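Sitting Still: Break Reminders and Study Habits in a Campus Library
Final report, Intro to Research Methods, spring term

Why we picked this

Everybody in our group had a sore neck by midterms. That is pretty much how it started. We wanted a topic we could do in one term with no budget, and we wanted to know if those little break reminder apps do anything for students or if people just swipe them away. Most of what we read was about office workers. Students are different - no set hours, no set desk, half the time they are on a bed or a floor.

Our question: do students who get a reminder to stand up every so often take more breaks, and do they feel any less stiff at the end of a study session?

We also had a second question about whether breaks hurt concentration, but we ran out of time to do it right. There is a little on it near the end.

Where and who

All sessions were at Loltholm Library, second floor, the long room by the stairs. We picked it because it opens early and the chairs are all the same kind. The group study rooms would of been quieter but you can only book them for two hours.

First part was a survey. We put it on the course page and on a flyer by the printers. We got 294 responses, more than we expected. Some people skipped questions, so the totals do not always match up.

Second part was the sessions. 41 students signed up from the survey and each did two sessions, one with reminders and one without. We flipped a coin for which came first. A few wanted to do both in the same day and we said no, because you would be tired for the second one.

What we did

For the reminders we used Restness, which is free for students and lets you set your own interval. We set it to 50 minutes. The default is shorter but in our tryout people got annoyed and turned it off. The reminder is a soft chime and a gray box that says to stand up. You can close it with one click, and that turned out to be a problem (see below).

Each session was three hours. People brought their own work. We asked them to fill out a short form before and after: neck, shoulders, lower back, wrists, eyes, each on a scale from 0 to 10. They also kept a paper log where they wrote down the time whenever they got up. We know self logging is not great. We talked about sitting there with a clipboard but that felt creepy and nobody in the group had the hours for it.

Chair height, table, and lighting were left alone. We did not tell people how to sit. External keyboards were allowed if they usually used one, but hardly anyone brought one.
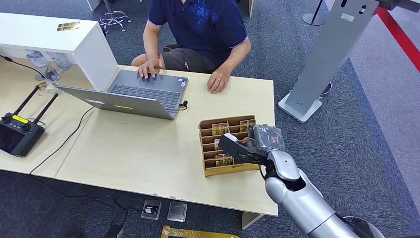
Fig. 1. Working at a laptop with one hand on the keyboard.

Survey results

Most people who answered said they study on a laptop with nothing else plugged in for typing. Neck was the most common complaint, then lower back. Eyes came third, which suprised us, we figured eyes would be first. Wrists were low except for people in programming classes.

When we asked how often they take a break, the answers were all over. A lot of people wrote "when I get hungry" or "when the battery dies" in the comment box. A few said never. Several people said they do take breaks but the break is looking at their phone in the same chair. We should have defined break better. If we did this over, that is the first thing we would fix.

Only 14 people in the survey had ever used a reminder app on purpose. More had one built into a watch and ignored it.

Session results

People got up more in the reminder sessions. In the sessions without, a typical log had one break, often for the restroom or coffee. With reminders it was usually two or three. So the app does get people out of the chair, at least when they know they are in a study.

The stiffness scores were less clear. Neck and shoulders went up over the three hours in both kinds of session, but went up less with the reminders. Lower back was about the same either way. Eyes did not change at all that we could see. We ran the paired test from week 6 on all five and only neck came out significant. We did not correct for doing five tests, and our instructor pointed that out on the draft, so take the neck result with some caution.

Comments on the after form were more useful than the numbers, in our opinion. Some of them:

"Liked it the first time, closed it without looking the third time."
"It went off right when I finally got going on my paper."
"I would use it if it knew when I was reading."

The bit about getting interrupted came up a lot. Writing people hated it. Problem set people mostly didn't mind, they could stop between problems.

Concentration

We only had one question on this, "how focused did you feel," and it was pretty much even between the two. Not enough to say anything.

What went wrong

The flyer said the study was about posture, so people probably sat up straighter than normal. Bad wording on our part.

The one click close. We have no record of how many times people closed the box and stayed put, because the free version of Restness does not save that. Livell does, but it costs money and we found out about it too late.

Library was cold for part of April. People kept coats on and a couple moved tables to get away from the vent. Also finals were getting close by the last round of sessions, and everyone was more tense in general.

All our people were volunteers who were already interested in the topic. Can't really say this covers the whole campus.

If someone picks this up

Schwerdtfeger Hall has a computer lab with adjustable desks that sits mostly unused in May. Would be a good place to compare sitting and standing breaks. Use an app that logs closes. Ask what kind of work people are doing and split the results by that, we think that is where the real difference is. Also give people more than one form of reminder - a chime is easy to miss with headphones on, and almost everyone had headphones on.

Survey questions and the blank log sheet are in Appendix A. Raw scores are in the spreadsheet we turned in with this, tab 2. Tab 1 is an old version, ignore it.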